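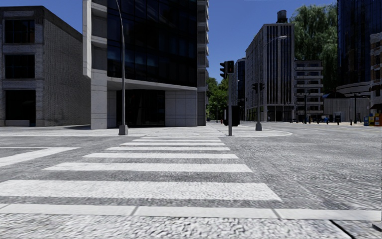

Crosswalk, seen from the curb. Clear sky.

Week 2 handout: where companies put money, and how to read the announcement
Regional Business, Kitimstead evening section. Instructor: Sânziana Neagu

Case for tonight = Grodix (payroll software). Press release says it will open an office in Kitimstead and "create up to 93 jobs." Read it twice before class.

Things to mark in the text:
- "up to". A ceiling. Zero jobs would still fit the sentence.
- over what period? Grodix says 10 years, but only in the last paragraph
- new jobs or moved jobs. 31 of the 93 are people coming over from the Jullel office, so net for the region is 62
- who is quoted. Usually the CEO first, then a local official 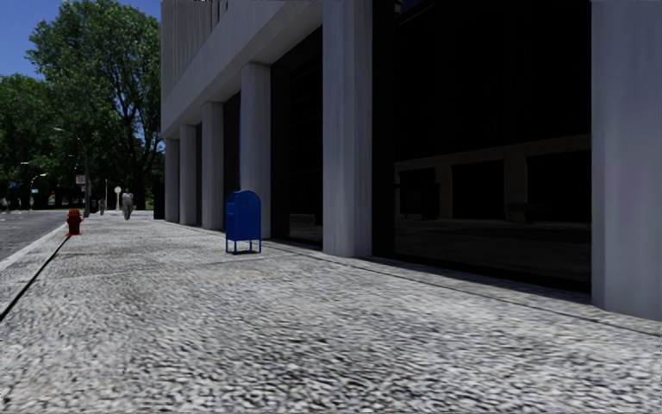
Sidewalk and curb beside a large modern building.

Capital spending vs. operating spending. Keep these apart!! Building the office = capital, goes on the balance sheet and gets written down over years. Salaries = operating, hits profit right away. A release that says "investing" often adds the two togther to get one big number. Ask for the split. If there's no split, say so in your write-up, dont guess.

Incentives. Town gives a property tax break, company promises head count. Look for the clawback, meaning the part where money goes back if the jobs don't show up.
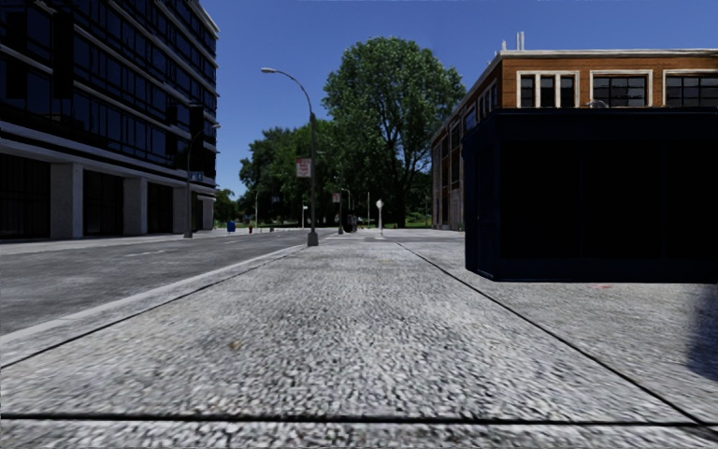 Bautista's reading (in the packet) goes further: a clawback only matters if someone checks head count every January and has the power to send a bill. Ren disagrees, thinks the threat alone does most of the work. Know both sides, you will be asked.

Multiplier. One office job supports some fraction of another job nearby, lunch places, cleaning, etc. Studies paid for by the company tend to come in high. Check who paid.

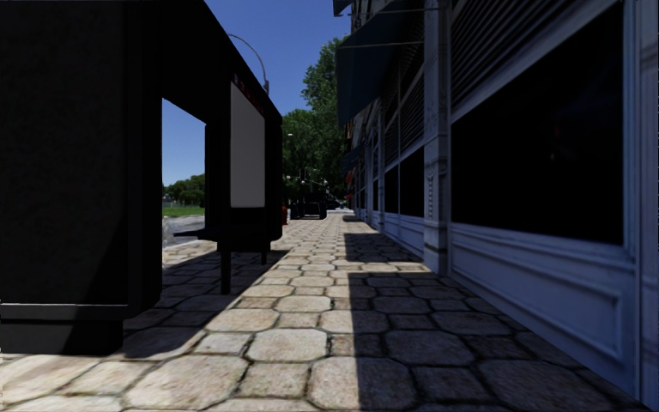
If a company would have come anyway, what did the tax break buy?
Nothing for the town, in that case. The break is a straight transfer to the company, and the hard part is that the town can't see what the company would have done without it.

For next time: one page on the Grodix release, net jobs and cost per net job. Show the arithmatic. Ruddock chapter, first half only.

Handout revised April 5, 2022 | Questions: see S. Neagu after class | Back to top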